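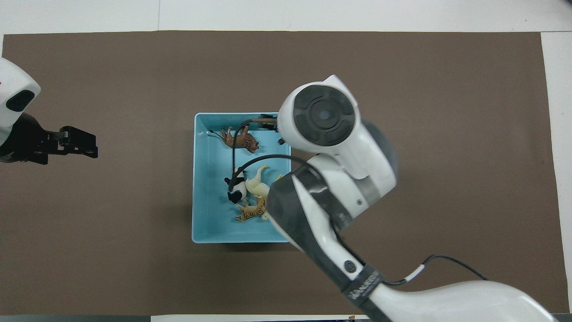
Bernadette Ó Súilleabháin asks whether the small animals may be borrowed separately from the bin they come in. They may not. Sets in the Drimham Toy Lending Library are cataloged, lent and returned as a unit, and the bin is part of the set. Other questions received at the desk are answered in the sections that follow.

Which animals are in the set?
The contents are listed on the card issued with each loan. The lion, tiger, cow and horse are kept together, although the catalog files wild and farm animals under separate headings. Members searching by heading will find the set under both. The shelf number is 405.

How long may a set be kept?
The loan period is 16 days. One renewal is permitted, provided that no other member has requested the set. Renewals may be made at the desk or by telephone, extension 284.

How many sets may be borrowed at one time?
Each household may hold four sets. Puzzles and board games count toward this limit. Play mats do not.

How should the animals be cleaned before return?
Wash them by hand in warm water with a little dish soap, rinse, and let them dry fully on a towel. Please do not use a dishwasher or bleach. The bin should be wiped inside and out, including under the rim, where sand tends to collect.

Do the animals need to be arranged in any particular way?
No. They may be laid in the bin in any order. Animals should not be forced upright under a lid or tied together with rubber bands, as legs and tails may bend.

What happens if an animal is lost?
Report the loss when the set is returned. The member may pay the replacement charge shown on the card or supply a similar animal of matching size. Substitutes must be approved at the desk before they are added to the bin.

Is the set suitable for children under three?
The library does not lend small figures for use by children under three. Staff can suggest a set from the Taipe shelf, which is reserved for larger pieces.

May returns be left outside when the library is closed?
No. Sets must be handed to a member of staff. The desk is open until noon on Saturday.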